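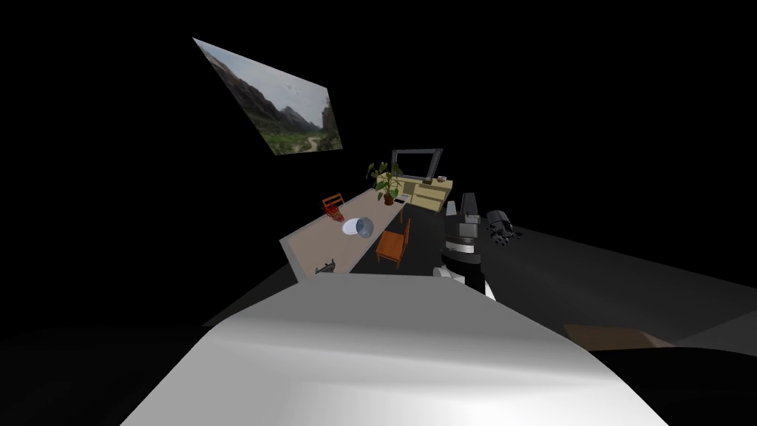 Kadir Yaman objected, on reading a draft of this section, that people do not hang mountains on their walls because they like mountains, and that we had better stop writing as if they did. We have kept his objection and dropped two paragraphs of ours.

Figure 4. Framed mountain landscape, with rocky slopes on the left and green vegetation below, in a simulated room.

4.2 Why the mountain stays up

The households we interviewed in Drillstead live on ground so flat that the town's one hill is a covered landfill. Of the 200 homes in the sample, 40 had a mountain view in the main room, nearly always in a frame. Few owners could name the peaks. One told us hers was "probably Swiss," and her husband, from the kitchen, said Canada.

Ristić holds that such pictures are bought for longing. Our interviews suggest they are bought for the sofa. Size came up first, then color, then whether an aunt would notice it was missing. The oldest picture we recorded, dated 1857 on the back, had been moved to the hallway in November to make room for a television.

Yaman's point survives all this rather well. When we asked owners whether they would like to visit the place shown, most looked at it for what may have been the first time in years. Several said it looked cold. We return to the question of price in Section 5.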